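Ticket 2994-B: Puffy coat won't fold down to packet size
Product: Gurner red quilted coat, adult, with Brindent storage sleeve
Opened: 2026-06-22
Status: Open, waiting on seller
Priority set by customer: Medium. Priority set by seller: Low.

Problem as reported

The card that came with the Brindent sleeve says any padded coat "folds to the size of a loaf of bread" if you follow the five steps. I have followed the five steps more times than I care to admit. My coat does not fold to the size of a loaf of bread. It folds to the size of a sofa cushion, then it lets go and spreads out again. I would like to know if the sleeve is the wrong size, if the card is wrong, or if whoever wrote the card has ever owned a coat.

What I expected: coat goes in sleeve, sleeve closes, sleeve goes on closet shelf until November.
What I got: coat on bed.

Work surface: the bed, made up, with a plush flowered blanket on it. Pillows pushed up out of the way. I was told to try "a firm, flat surface" and I don't own a table big enough.

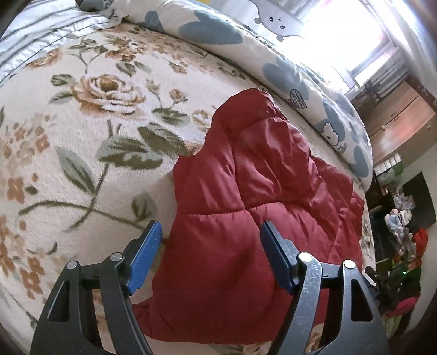

I don't buy the surface theory anyway. A shirt folds fine on that bed. So do jeans. If a storage method only works on a conference table, the card should say so.

Log

Attempt 1. Card method. Zip closed, face down, sleeves across the back, fold in thirds, roll from the hem. The roll held while I was kneeling on it. When I reached for the sleeve it opened up.

Attempt 2. Same thing, rolled from the collar. Support's first reply said air gets trapped at the bottom if you start at the hem, so start at the top and leave the hem open. Slightly smaller. Still wouldn't go past the mouth of the sleeve.

Attempt 3. Left the zip open, also at support's suggestion. Worse. The two front panels slid in different directions and I ended up with a lump.

Reply from support, pasted in full: "Thank you for reaching out. Please make sure the coat is completely dry and free of items in the pockets." It was dry. The pockets had one glove in them, which I took out, and which made no difference at all.

Attempt 4. Pressed the air out first, flat hand, from the middle to the edges, one row of stitching at a time. This did help. I want to be fair about that. The shell is slick, though, so the layers slide over each other as soon as you start to fold, and the middle puffs back up while you're busy with the edges.

Measured the roll after attempt 4, since support wanted numbers: 61 cm around. The sleeve is marked 94 cm long, and length was never the issue. The opening is 29 cm across when laid flat, so it goes over 58 cm at the very best with nothing to spare. I asked how a 61 cm roll is supposed to go in there. I was told the fabric "has some give." I pulled on it. I found no give.

Attempt 5. Skipped the roll and tried stuffing it in by the handful, starting with the hood end, the way people pack a sleeping bag. Got more than half of it in. Then the seam at the mouth started to make a noise I didn't like and I stopped.

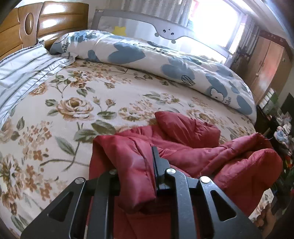 Can I just use a bigger bag and skip the sleeve?
Any roomy cotton bag or an old pillowcase will do the job, and the filling will probably be happier for it. A coat squashed hard all summer can come out flat in the spring of its next winter, so loose storage is the safer bet if you have the shelf space.

That answer came from the Kenon help page, a different company that sells a different bag, and it's the most useful thing I've read in this whole process. I notice it also means the sleeve I paid for is a bad idea even when it works.

Support has now offered the Eklund strap as a replacement. It's a strap. It goes around the outside of the roll. I asked if it had been tested on a coat this thick and was told it is "suitable for most outerwear." I asked which outerwear it isn't suitable for. No reply yet.

Workaround for now: folded in half once, sleeves tucked in, laid on top of the other things on the shelf. Takes up too much room but stays put.

What I want: refund on the sleeve, and the loaf of bread line taken off the card. Please don't close this ticket as solved.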